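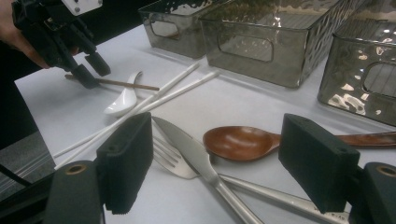
**Dana Hakim**
*Kitchen buyer, Jimbridge*

## Wevel Handled Bins, item 1622

I love these for the drawer stuff that never stays put (chopsticks, soup spoons, all of it)! Every bin has a handle opening, so you just hook your fingers in and pull. I keep mine side by side at the back of the table and sort straight into them.
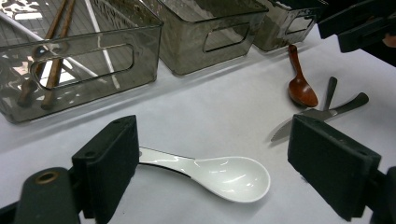
Chopsticks go in first at my house, spoons after. Each bin is 12 inches long and sold singly, or grab a box of 6 and save a bit. More colors coming in July!

Pickup at our Durncombe store takes two days.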